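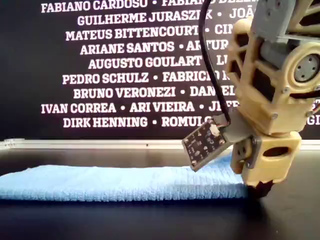 4.2 Frottiertuch zum Streifen falten und ablegen

Dieser Abschnitt gilt für Tücher der Reihe Gutell aus Frottier. Für Glattgewebe siehe Abschnitt 4.5.

Vorbereitung

Die Tischplatte muss sauber, trocken und frei von Fusseln sein. Auf dunklen Platten sind Rückstände gut zu erkennen – vor dem Auflegen mit dem Nägeli-Tuch nebelfeucht abwischen und vollständig trocknen lassen.

1. Tuch ausbreiten, lange Seite parallel zur Hinterkante des Tisches.
2. Falten mit der flachen Hand von der Mitte nach außen ausstreichen. Nicht ziehen, der Flor verzieht sich sonst.
3. Vordere Längskante bis zur Mittellinie einschlagen.
4. Hintere Längskante ebenfalls bis zur Mittellinie einschlagen. Die Kanten dürfen sich berühren, aber nicht überlappen.
5. Tuch entlang der Mittellinie zusammenklappen. Die geschlossene Kante zeigt nach vorn.
6. Streifen flach ablegen. Zur Profilschiene an der Hinterkante einen schmalen Abstand einhalten.

Hinweis: Leichte Wellen auf der Oberseite sind bei Schlingenware zulässig. Nur durchgehende Querfalten erfordern eine Wiederholung ab Schritt 2.

Hinweis: Tücher über 500 g/m² tragen stark auf. In diesem Fall Schritt 5 auslassen und den Streifen in doppelter Breite ablegen.

Vorsicht: Feuchte Tücher nicht gefaltet liegen lassen. Geruchsbildung und Abfärben auf die Unterlage sind möglich.

Stapeln

Höchstens 4 Streifen übereinanderlegen, geschlossene Kanten bündig nach vorn. Zur Lagerung im Regal Culitz siehe Abschnitt 4.3.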